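Neues aus der Küche in Ceketberg

Seit September haben wir in der Gemeinschaftsküche eine kleine Regel: Das Obst kommt am Abend auf den Teller und bleibt nicht in der Tüte. Der grüne Teller gehört jetzt fest dazu.

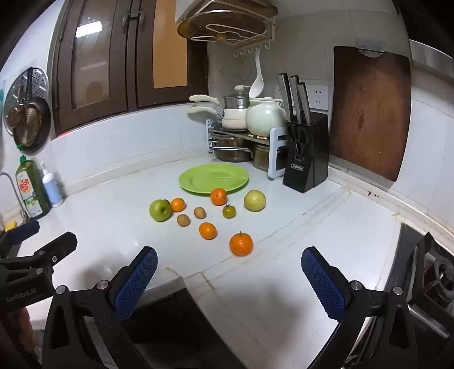
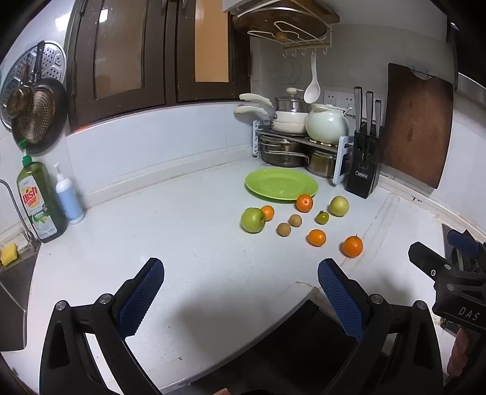
Apfel und kleine orange Früchte, neben dem grünen Teller.

Was zusammen liegen darf

Der Apfel macht anderes Obst schneller reif, darum legen wir ihn an den Rand oder auf einen zweiten Teller – besonders im Sommer. Tomaten bitte nicht in den Kühlschrank stellen, sie verlieren dort den Geschmack. Gewaschen wird erst kurz vor dem Essen.

Obstkasse

Im letzten Monat sind 67 Euro zusammengekommen. Davon kaufen wir wieder im Laden Cerkel ein, ungefähr 3 Kilo pro Woche. Wer Wünsche hat, schreibt sie bitte bis zum Monatsende auf die Liste an der Küchentür.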